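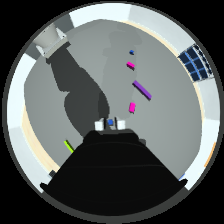 Plakano: scanner and printer settings for small offices

README, last touched Oct 16, 2021

Hello! This is my little bundle of settings files for getting an elderly all-in-one printer talking to a newer computer. I started it for the front desk at the Closinville library, where the scanner half had stopped showing up after an update and the printing half carried on as if all was well. If you've got the same trouble, you may find your fix in here (and if you don't, write to me, I quite like a puzzle).

What's in the folder

There are 121 settings files, one per printer model, all plain text. The folder called flulell has the scanner ones and the folder called ong has the printing ones. Yes, the names are silly. They were the names of the two computers I tested on and I never got round to changing them.

Getting started

Unplug the USB cable first. Remove the old driver from your list of programs, restart, then copy the file for your model into the Plakano folder and run setup. Plug the cable back in when it asks — not before, or Windows will grab its own driver and you'll be back where you began.

If you print over wifi, skip the cable bits and type in the printer's address by hand. Setup listens on port 2219, so let that through your firewall if it complains.

Things that still don't work

Double-sided scanning is hit and miss on nine of the models, and they're marked with a star in models.txt. Ink levels show as full on a few of the older ones whatever you do. Irfan Sopacua sent me a patch for that in September and I've only tried it on my own machine so far, so it's in the testing folder for now. Borderless photos come out with a thin white strip down the left. I've given up on that one!

Thanks and licence

Anitha Sundaram checked all the paper size tables and found two that had A5 and A6 swapped round, which explains a lot of wasted card. Use the files however you like, change them, pass them on. Please keep this README with them, and do tell me the exact model name off the label when you report a problem.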